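Bins, dividers and what we think they do for us
Speaker notes, Costmont stores afternoon, March
Slot is after the tea break. Keep it short, leave time for an argument.

Start without slides. Ask who has put a divider in a bin in the past year. Then ask who measured anything afterwards. Wait. Last time I tried this at Nundum I got plenty of hands for the first and a long look at the carpet for the second.

My position, so they know what they are in for: I think most dividers are bought to make the person who ordered them feel organised. I would like to be shown I'm wrong. I have been asking for three years.

The usual case for them. Smaller space, so things stay where you put them. Two kinds of stock in one footprint. Easier to see when you are running low. Fine on paper. The supplier's booklet from Brirnenus says all of this over several pages and gives no test of any of it.

Then the money. The Shin site spent £3920 on panels and fitting. Read out the figure and stop talking for a bit. Tamás Hajdu did the sums with me and neither of us could find where it came back. He is kinder about it than I am. He thinks the picking got calmer. I asked how you measure calm and he changed the subject.

Slide up now.

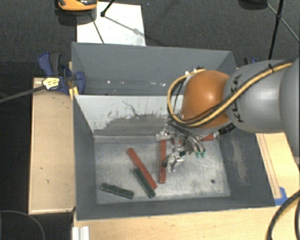 Divided bin with red and green bars. Look at the lower half of the divider.

Give them time to look before I say anything. Most people go straight to the bars. Pull them back to the panel: the light coating has been scraped away in a broad patch with ragged edges, and there's a crooked scratch running down towards it. The floor is scuffed as well, and so is the right-hand wall.

I can't tell them from one picture what did the scraping, and I should say so before someone at the back does. What I can ask is whether anyone put the wear on the panel into their costings. At Shin it was down as nil for the life of the bin. Nil!

Second point, the mixing. Red and green on the same floor, two of them lying nearly side by side. If the argument for splitting a bin is to keep kinds apart, somebody has to decide which kind goes where, and write it down, and stick to it. A sheet of metal won't do that for you. Don't claim this bin was meant to be sorted by colour. I don't know that it was.

Third, the far side. A narrow compartment costs you room whether you use it or not. Ask the room what they keep in theirs. My guess is offcuts and gloves.

Likely objection: "It's only a panel, it's cheap." One is. Read the Shin figure again.

Likely objection: "Our people like them." Good, then ask your people to go without for 100 picks and write down what goes wrong. If it's a lot, keep the panels. I'd want 1000 before I changed my mind properly, but 100 would be a start and nobody has offered me that yet.

If short of time, drop the bit about the far side.

Questions. Tamás has the Shin spreadsheet on his laptop if anyone wants to go through it line by line.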